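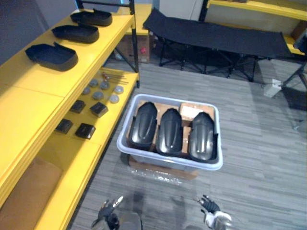 Black shells on the top shelf, thin metal rods on the one below.

August 3, 2020

Compressed air, east branch. Continuing the leak survey on the line between the Delby compressor and the drop by the bench saw.

Compressor off, receiver valve open, every drop closed at the ball valve. Pressure at the far gauge was 100 psi at the start and had fallen to 55 psi by the time I got back from the parts counter. Did not log the interval, so no rate from this run. Repeated with the clock on: 100 psi down to 55 psi in 11 minutes. All of that is loss through fittings, since no tool was connected.

Soap solution on every threaded joint from the receiver outward. Clear bubbling at the union behind the filter housing and at the second tee. Slow foam at the drain on the Skikeo regulator, which comes and goes with the position of the bowl. The hose reels were clean.
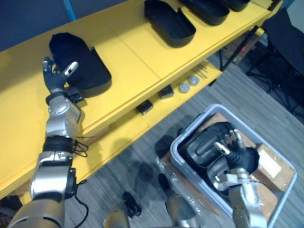
The union is the worst of these. Took it apart with the line vented. The mating faces have a scratch running straight across, and the old sealant had been put on the threads, where it does nothing on a union. Lapped the faces on 200 grit, wiped them down and reassembled dry. No bubbles at 100 psi. The second tee got fresh tape and one more turn — it is now pointing a little off vertical and the drop leg leans with it. Acceptable for now.

Have not touched the regulator bowl. The O-ring looks flat on one side. Part number is in the Onyshchenko catalog, but the page lists two thicknesses for the same bowl and I want to measure the groove first.
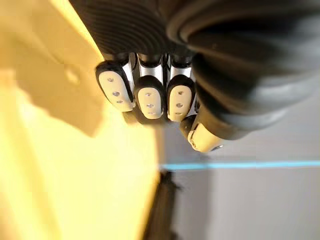
Pramila Uniyal thinks the bowl is a distraction and that the check valve should come first. Her point is that with the receiver valve open, the test includes anything bleeding back through the compressor head, and soap on the fittings would never show it. She wants the run repeated with the receiver isolated.

Fair. My setup cannot separate the two. There is no gauge on the line side of the receiver valve other than the far one, so isolating the receiver also cuts the test volume, and the numbers will not compare directly with the earlier run. I will need the pipe volume.

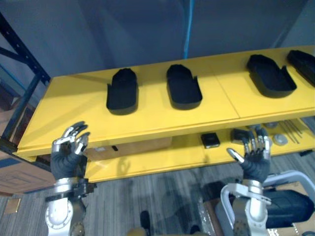 Pipe volume can come from the Cirnwood drawing if the west extension is subtracted. The drawing shows 3/4 inch throughout, but the last stretch before the saw is 1/2 inch. Marked it in pencil on the wall copy.

To do:
Measure O-ring groove, order ring.
Isolated run from 100 psi, with the clock, after the bowl is done.
Listen at the compressor intake with the receiver at pressure.
Bring the tee back to vertical when the line is next vented.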